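Redesigning the Kornar ticket leaflet
07/07/2021
By a second-year student, Communication Design

The aim of this project was to redesign the fold-out leaflet for Kornar, a small bus company. The old version used four typefaces and put the fares on the back. I tested it in February with 25 passengers, and 31 separate complaints came out of those talks — most were about type size.

I made 2 drafts. The first was set in Nanetti, a narrow sans serif that saved space but was hard to read at arm's length. The second used Bensaid at a larger size, with the fares moved to the first panel. 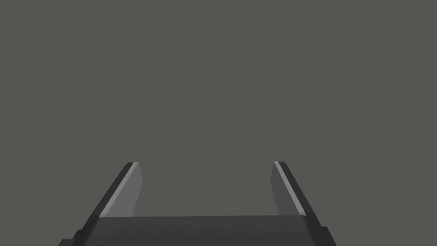

Colour took longer than planned. The company wanted to keep its green, so I used it only for headings and route numbers and left the rest black on white. Printing was done at Kirnero on uncoated paper, and the folds cracked slightly on one batch. A lighter stock would be worth trying. The timetable panel still needs work, mainly the Sunday column.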